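Goltance Puzzle Top – Getting Started

Section 2: Your first spins

Welcome to the fun part! The Goltance is a rattleback, a boat-shaped top that spins happily in one direction and flatly refuses to go the other way. Push it the "wrong" way and it slows down, starts to rattle, and then turns itself around. People worked on the math of this for years, and you get to play with it in your kitchen.

1. Find a hard, smooth, level surface. Glass and polished stone are best.
2. Wipe the surface and the curved underside of the top with a dry cloth.
3. Set the top down with the flat side up and let it come to rest.
4. Put one fingertip on each end and spin it gently counterclockwise. It should run smoothly for at least 12 seconds.
5. Now spin it clockwise with the same push. Watch the ends closely – the rocking begins before the turn does!

Note: If the top drifts across the table, the surface isn't level. Slip a folded sheet of paper under the low side and try again.

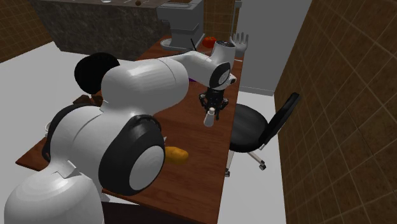
Robot arm reaching across a long table.

6. Tap one end straight down with no spin at all. The rocking turns into rotation all by itself, and this is the trick Melahat Uçar (who shaped our first top) still loves best.
7. Try the two brass weights. Move each one a single notch at a time, always in opposite directions, and repeat steps 4 and 5.

With the weights in the outer notches you may get a second reversal. Our record is nine seconds of rattling before the turn, set by Radomir Ivanov on a glass baking dish. Go beat it!

Caution: Don't spin the top hard. A fast spin makes it hop, and a drop onto tile can chip the edge.

Caution: The brass weights are small parts. Keep them away from young children and pets.

Weight settings for the smaller Liko top are in Section 3.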